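Skurnine Shares First Results From Its Two-Arm Handover Study

Last updated: Thu 11 April
Filed under: Robotics, Research News
Search this site Enter keyword Go

BRASTTON -- I get to write the fun one this time! We're putting out the first results from Coste, our method for teaching two robot arms to share a job on the same tabletop without getting in each other's way.

Most two-arm systems plan each arm separately and then check for trouble. Coste has both arms learn one shared plan from demonstrations, and it leans hard on the small cameras at the wrists once a gripper gets close to something (the overhead view is great until a gripper blocks it). We trained on 977 demonstrations covering 18 tasks, and the joint plan beat our separate-arm baseline on 15 of them. The other three all involve soft things like cloth, and we're still scratching our heads over those.

We also kept the table messy on purpose. Real benches have stuff on them, and I'd much sooner find out now that a tissue box throws off the policy -- it did, for weeks -- than after we hand the code over. Our partners at Diturard start their own trials in June, and I can't wait to see what they break.
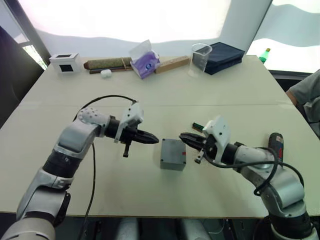
Both grippers over the small gray box

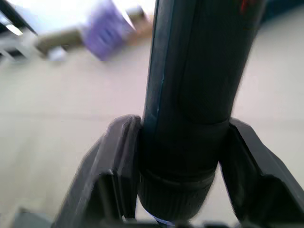
Wrist view, fingers closed on a black cylindrical object

Will the method work with just one arm?

It will run, but you lose the shared plan, and in our tests a regular single-arm policy did the job just as well with less training time.

Press requests can go to the Skurnine news desk in Brastton.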